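Workshop notebook – touring show, April, second entry

Started 9:40. Lourenço Bettencourt was already in the rehearsal room and had the kettle on. We ran the first half without stopping and then we talked longer than we ran.

The show is still called Irnimmont. For colleagues who missed the last entry: it is a solo comic talk, with slides, about a man who tries to find the town where his grandfather said he was born. The town is not on any map. Charalambos Giannakopoulos wrote it and performs it. I do the dramaturgy and I press the button for the slides, badly.

Running time of first half: 40 minutes. It should be shorter. The opening with the letters is good and I would not touch it. He reads the reply from the archive in a flat voice and does not look up, and this works much better than the version where he acted the clerk. Lourenço laughed in a new place, at "we regret also the delay in regretting". Keep the pause before it.

The weak part is still the train. Charalambos travels to Avel, he gets off, it is the wrong Avel, he travels again. On paper it is funny two times. Spoken, the second journey repeats the colour of the first one and the audience will be ahead of him. I proposed to cut the first journey to one sentence. He did not like this, because the first journey is the one that really happened to him. We tried it anyway. It went from the ticket office directly to the second platform and for me it was clear at once. He says he will sleep on it.

A note about the numbers. In the script he telephones 2827 households. He says this number slowly, then he shows the list. I think the number should come after the list, when the people have already seen how small the letters are. To try next time.
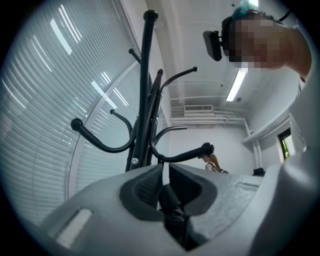 After lunch we went to the second half, from the Henríquez scene. Señora Henríquez is the neighbour who is sure that she has heard of the town, and each time she tells it the town is in a different country. Charalambos played her with a voice and I asked him to do it with his own voice and only change the speed. The first attempt was too careful. In the second he forgot that he was being watched, and she was there. Please remember this for the programme note also: she should not be described as "eccentric".

The Giramix question is open again. Giramix is the name of the soft drink the grandfather always talked about, and it comes back four times. Lourenço's opinion is that four is one too many and that the third should go, the one at the border. My opinion is that the third is the only one where it hurts a little. We did not agree. I have marked both versions in the script, mine in pencil.

Technical: slide 20 comes too early, every time. This is partly my hand, but also the cue word "station" appears in the sentence before, and I jump. New cue is "platform". The small theatre on the tour list holds up to 400 people and I am worried for the handwriting slides from the back row. We should enlarge the archive letter and lose the margins. I will make the new files tonight.

The ending. He wants to finish with the phone ringing and not answer it. I have seen this ending in other shows, and I told him so, maybe too directly. He was quiet and then he tried something else – he picked up the phone and only listened, and said the grandfather's joke again, the bad one from the beginning. It was rough and too long. I liked it very much.

To do before the next session:
Charalambos: rewrite train section, one page maximum.
Lourenço: time the first half again with the short train.
Me: slides, new cue sheet, ask about the ring tone volume.

Finished 4:15. The script with all today's changes is in the blue folder. The old one please do not use any more, also not for the page numbers.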